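Granite sealer every year: real maintenance or a sales pitch?
Forum: Kitchens & Counters

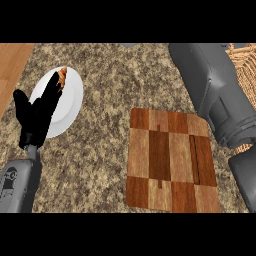 kkramer
Posted June 29, 2018
So the guy from Gilen came by to quote me on resealing the countertops, and he wants $300 for it. Every year. He says if I skip a year the stone will "open up" and I'll get stains I can never get out. I've had this granite for six years, it was sealed once when it went in, and I've spilled coffee, red wine and bacon grease on it. No stains. I asked him how he knew it needed sealing and he said "all granite does." He never put a drop of water on it.
Am I being unreasonable or is this a racket?
Karlijn

tilegrout_ted
Not a racket exactly, but $300 is silly for one kitchen. It's a wipe-on, wipe-off job. Put a small puddle of water on the counter, leave it 15 minutes, wipe it up. If the stone underneath has gone darker, it's soaking in and you can think about sealer. If it hasn't, keep your money.

bakgate_baker
I'd be careful with that advice. We bought a house with light granite that had never been sealed and there was an oil mark next to the stove the size of a saucer. A poultice took three tries and it still shows in the evening when the light comes in low. I seal mine every June and I sleep fine.

kkramer
But that's a counter that was never sealed at all. I'm asking about doing it over and over. What tells you the June coat does anything the last one didn't?

bakgate_baker
Nothing tells me. I also change my furnace filter without sending it to a lab.

YounesZ
A furnace filter gets visibly dirty, so I don't think that works.
I did stone installs for a while. Some granite is so dense the sealer has nowhere to go. You wipe it on, it sits there, and if you don't buff it off it dries into a haze. Then people call and say their counter looks cloudy, and somebody sells them a polish for the haze. I have seen this happen in the same kitchen two years running.
Light, coarse stone is different and some of it drinks. Test it in a few spots, especially near the sink and the stove, where the cleaning products go.
Younes Zerouali

mopbucket
What about the 15-year sealers? Dierckx quoted me $800 for one with a "certificate." Haven't signed.

tilegrout_ted
Read what the certificate covers. The one my sister got excluded acids, hot oil, "prolonged contact" with any liquid, and damage from cleaners not on their list. I'm not sure what's left. Dry toast maybe.

mopbucket
OK just dug out the paperwork. Claims have to be made within 30 days of the stain, with receipts for their own brand of cleaner. It also says they get to decide if it's a stain or an etch.

YounesZ
And etching is what most people end up with on marble, which no sealer prevents. That's acid eating the surface. Lemon, vinegar, some bathroom sprays. Granite mostly shrugs it off, but plenty of stuff sold as granite isn't granite.

stonewall_pat
Going to disagree with the crowd a little. A $20 bottle and half an hour of your time is cheap. If it does nothing, fine, you're out twenty bucks. I don't see why everyone has to make a stand over it. The $300 guy is a separate issue.

kkramer
Fair, though I'd still like to know it does something before I rub a solvent on the place where I roll out dough.
Did the water test last night in four spots. Three did nothing. The one behind the faucet went a bit darker and was back to normal by breakfast.

tilegrout_ted
Then do behind the faucet and leave the rest alone. Clean it well first and let it dry overnight. Buff the extra off before it sets, whatever the bottle says about time.

bakgate_baker
I'd do the whole thing while the bottle is open.

kkramer
I know you would :)
Called Gilen back and asked if they'd do a water test before the work. The woman on the phone said they don't offer that as a service. I canceled the quote. Will do the faucet strip myself this weekend and test again in a year.

mopbucket
Let us know which sealer you use. I'm telling Dierckx no.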